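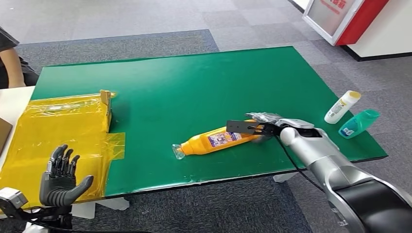
An Open Studio Afternoon in Brerkedholm

By Ánh Đỗ
October

I had been meaning to get out to the Drunance print and sculpture studios in Brerkedholm for years, and this fall I finally took the 1411 train from Bruvport and did it. It's a pretty ride along the water, and the walk from the station takes you past a bakery where I lost more time than I should have (the plum buns, if there are any left).

Drunance rents studios to 30 artists in what used to be a rope works, and once a year they all open their doors. You get a folded map at the entrance, which I managed to hold upside down for the first two corridors, so I began with the etchers on the top floor when I'd meant to begin with the stone carvers in the yard. I'm glad of it! The etching room smelled of ink and linseed oil, and a very patient woman let me pull a small print of a heron on the big old press. My heron came out pale on one side. She said it suited him, and I have him on my fridge now.

Downstairs I spent the longest time with a sculptor who had come from Bragança on a five-month residency. She casts bread molds, baskets and worn shoe soles in plaster and then stacks them into columns taller than I am – you want to touch them, and she lets you. We talked about her grandmother's kitchen for so long that I missed the guided tour entirely. Her largest column is titled 3818, after the number painted on a grain scale she remembers from childhood, and she is still deciding whether to color it or leave it white. I voted for white.

The painters were more of a mixed bag for me. Several rooms had large abstract canvases hung so close together that I couldn't settle on any of them, though there was one little gray seascape by a door that I went back to twice.

If you go next year, wear warm socks, as the yard side of the building is drafty even in mild weather. Bring cash for the print drawers too, where plenty of small works cost less than a dinner out. The café closes at 5 and the soup was gone well before that, but the coffee is good and they let you carry it into the yard, where the carvers work right up until the light goes.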